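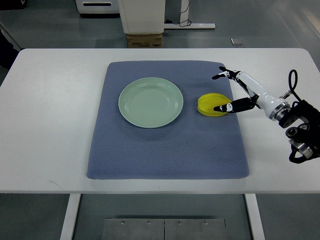
Two-fingered contact on a yellow oval test object, plate and mat set-up.

About Skirby

Skirby is an independent test bench for robot end effectors. We compare grippers, arms, cameras and controllers under fixed conditions and report the results to the people who have to choose between them. We do not sell hardware and we take no commission from those who do.

The bench was set up by Garnet Cloutier, who had spent several years commissioning packing lines and had grown tired of data sheets that quoted grip force and nothing else. The first trials compared two parallel grippers on one borrowed arm. The current program covers 29 end effectors, of which four are articulated hands.

How we test

Every hand is run through the Misodico sequence, our in-house set of 32 household handling tasks. Typical tasks are approaching a rounded object from the side, moving it to a plate, and releasing it without shifting the plate. The objects are ordinary in size and colour. A textured mat is used for most tabletop work, as bare tabletop lets light objects roll and favours grippers with a wide opening.

Each task is repeated with the object in five starting positions. We log approach angle, first contact, slip, release error and cycle time. A dropped object is scored as a failure even if the hand recovers it. Operators may not retune a controller between positions. If the supplier issues new firmware during a trial, the sequence starts again from the first task.

Cameras are assessed separately. The main questions are whether the view of the object survives the final approach, when the fingers tend to cover it, and how the depth reading behaves on glossy surfaces. Cable routing is also noted. A loop that clears the wrist in one pose can foul it in another, and this has ended more trials than motor faults have.

Controllers

Two controllers are kept as references. Grewal is a position controller with a simple current limit. Moneo adds compliance at the fingertips and is slower to set up. Results are always given for both, so that a poor score can be traced to the hand or to the software driving it. Test method revision 22/06/2020 applies to all current reports.

Working with us

Suppliers and integrators may submit hardware with its mounting flange, cabling and a wiring diagram. Bench time is booked in blocks. The bench closes for recalibration in December. Reports are sent to the client in draft, and factual corrections are accepted before issue. Scores are not negotiable.

© Skirby. All rights reserved. | Contact | Privacy | Back to top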